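Kikside Tenants Question Office Refit Savings

September 2026. The Kikside Tenants' Group today challenged claims by landlord Tetside that its office refit will pay for itself by December.

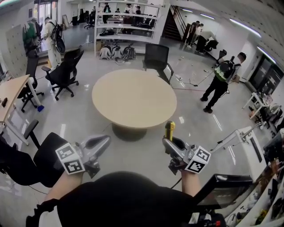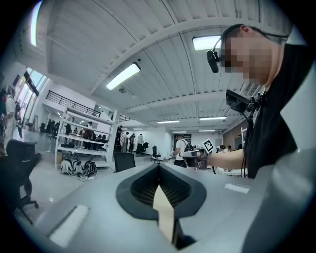
Tetside says new lighting controls will save each of 40 offices $105 a year. The group has asked for the meter readings behind that figure and has received a brochure.

"We paid $872 in added fees last year and were promised savings then, too," said group chair Ruba Karam. "Show us the bills."

Tetside has not said who covers any shortfall.

Contact: Ruba Farah, Kikside Tenants' Group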